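Keeping the old dryer

We live in Primdale since two winters now, and the dryer came with the house. It is a Clirnorska, beige, with a dial that nobody in our family can read without glasses. In May it stopped in the middle of a load of towels. The light was on, the drum was quiet, and my wife looked at me in the way which means that I should do something.

My first idea was to buy a new one. I went to the appliance store beside the highway and the young man there showed me a model for $550, before tax and delivery. It had a door that plays a melody. I asked him how long it would last and he answered that the warranty was one year. I think he was an honest boy, so I thanked him and went home to hang the towels over the stairs.

In my parents' home nothing was thrown away before somebody had opened it. My father kept a biscuit tin full of screws and springs, sorted by no system I could ever understand. When I came to Canada I was surprised to see good lamps and chairs beside the road on garbage day, some of them with only a loose plug. After some years I stopped being surprised, and I have also put things beside the road. I am not proud of it, but I want to be fair.

So this time I decided to ask first. My neighbour Dirk Van Leeuwen gave me the number of a small shop on Mayrhofer Street, where they still look at dryers, vacuum cleaners and the controls of old ovens. The lady on the phone asked me to read the model number, and then she asked what noise it made before it stopped. I had to imitate the noise. My daughter was laughing in the kitchen.
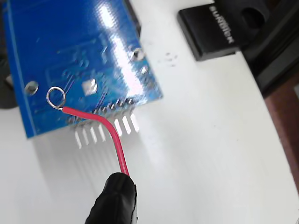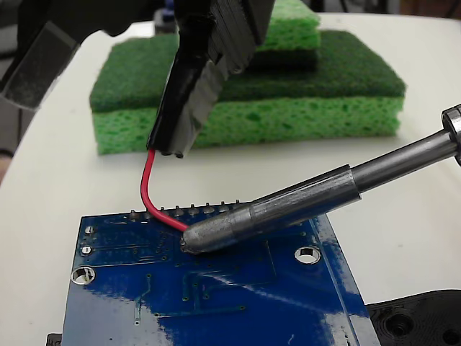

Is it worth paying for a repair when the machine is already old?

It depends on the price of the part and on the general state of the machine. My own limit is one third of the price of a new one, and I ask for the amount before any work begins. If the motor or the drum is damaged, I would usually let it go. For a belt, a fuse, a switch or a bad connection I would pay without thinking too much.

In our case it was the belt and a small thermal fuse. The bill was $57, with the visit included, and the man also cleaned the duct behind the wall. He took out so much grey lint that I was ashamed. Please clean your duct, dear readers. I had read the advice many times and had always believed it was meant for other people.

I told this story at work and my colleague Tobiloba Eze had a better one. His mother has a sewing machine which is 59 years old, and she gives it one drop of oil every month, like medicine. She made the curtains for his first apartment on it, and later the dresses for his sisters' weddings. He offered her a new machine once – she did not speak to him until supper.

The next thing on my list is the toaster, where the left side does not heat. I looked at the underside and there are four screws with a triangular hole, for which I have no screwdriver. The hardware store in Plilmont sells a set with 31 bits and I will go there after work to see if the triangle is one of them.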